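Kitchen Tips for Essential Tremor and Weak Grip
Household Notes, sheet 3558
Compiled by Margus Jankauskaitė, Grernham

Essential tremor mostly shows during movement and when holding a position against gravity. In the kitchen that means pouring, carrying, spooning and cutting. Weak grip, from arthritis or nerve damage, affects a different set of jobs: lids, taps, pull tabs and heavy pans. Many people have some of both. The tips below are sorted by job and can be read in any order. 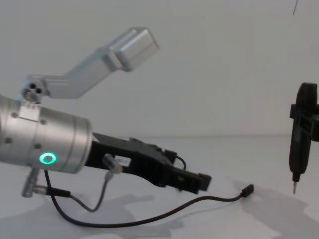
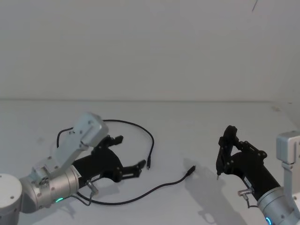
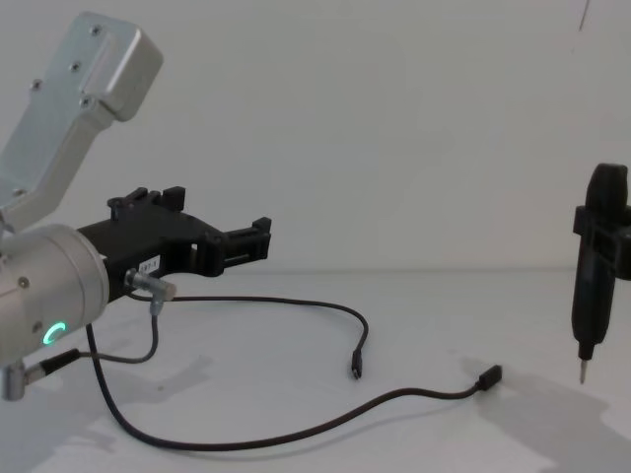

Robot arms with silver cylindrical wrists. Two arms in the middle picture.

General setup

Work seated where possible, with the forearms supported on the work surface. Supporting the elbow shortens the part of the arm that is free to shake. A table a little below standard counter height suits most people in an ordinary dining chair. Use a chair without casters.

Keep the things used every day between hip and shoulder height. Lifting a full container above the shoulder combines load and reach, and both tend to make tremor worse. Heavy pans go on the lowest shelf that can be reached without bending, or stay out on the stove.

Put non-slip matting under anything that is stirred, cut or filled. Shelf liner sold by the roll works as well as the precut circles and costs less. Wash it with dish soap and let it air dry. Once it has picked up flour or grease it stops gripping.

Pouring

Slide, do not lift. Put the cup on a tray or in the sink and bring the container to it so that the rim of the container rests on the rim of the cup.

Fill kettles with a measuring jug, a cup at a time. A kettle tipper (the wire cradle type is fine) holds the kettle while it is tilted. The Fiveck cradle fits round kettles only. Check the base diameter before ordering, since the cradle does not adjust.

Fill mugs to 70 percent or less. Mugs with a wide base and two handles are more stable than tall ones. For hot drinks use a lidded mug, and check that the lid locks. Press-on lids come off when the mug is dropped.

Milk in large jugs should be decanted into a small pitcher with a closed handle. Ask someone to do it when the jug is new, or stand the pitcher in the sink and use a funnel.

Cutting

A rocker knife keeps the blade in contact with the board and needs only downward pressure. It handles cooked meat, herbs, pizza and soft vegetables. It is poor on raw squash and on bread with a hard crust. Buy squash already cut.

A board with stainless spikes holds a potato or onion still while the other hand stays away from the blade. Cork the spikes when the board is put away.

Cut-resistant gloves reduce the severity of slicing cuts. They do little against a point. Wear one on the holding hand and get the size right, as a loose fingertip will catch under the blade.

Keep knives sharp. A dull blade needs more force, and force makes the hand less steady.

Jars, cans and packets

Break the vacuum first. A flat lever opener under the lid edge releases the seal, after which most lids turn easily. With a fixed opener screwed to the underside of a cabinet, both hands are free to turn the jar.

Rubber grip sheet, 4 inches square, is enough for most lids. Vesum sells it in strips that can be cut with kitchen scissors. A wide rubber band around the lid does nearly the same job.

For foil and plastic film, keep a pair of spring-opening scissors in the drawer nearest the prep area. Do not use a knife to pierce film. For pull tabs, a ring-pull hook or the handle of a spoon gives the leverage.

Stove and oven

Use the back burners for anything liquid. Turn pan handles inward, but not over another lit burner.

Boil vegetables and pasta inside a wire basket. Lift the basket, let it drain over the pot, and leave the water where it is until it has cooled. This removes the most dangerous lift in ordinary cooking.

In the microwave, heat liquids in a vessel with a handle and leave them to stand before moving them. Long oven gloves that cover the forearm are better than mitts ending at the wrist. Pull the oven rack out with a notched stick and transfer the dish to a heatproof surface at the same level.

Eating and serving

Weighted cutlery helps some people and tires others. Try one spoon before buying a set. A spoon weighing almost 200 grams is a reasonable upper limit for anyone who also has joint pain. Foam tubing over an ordinary handle gives a thicker grip with no added weight.

Use a plate with a raised inner edge, or clip a plate guard to a normal one. Bowls are easier than plates for rice, peas and anything loose.

A wheeled cart is the safest way to move a meal from counter to table. Load the lower shelf first. Ozoliņš Home Supply in Grernham carries carts with a locking brake – the brake matters on a tiled floor.

Timing

Tremor varies through the day. It is often worse with fatigue, hunger, cold and caffeine. Prepare vegetables at the time when the hands are steadiest and refrigerate them in lidded boxes until the evening. If medication is taken for tremor, ask the prescriber how long it takes to act and plan the knife work accordingly.

A tremor that is new, has changed quickly, or affects one side only should be seen by a doctor. An occupational therapist can assess the kitchen itself, and in some areas will lend equipment for a trial.

Correction from Darius Priedītis, August: the wire cradle tipper should not be used with cordless kettles that sit on a raised power base. Lift the kettle off the base and place it in the cradle separately.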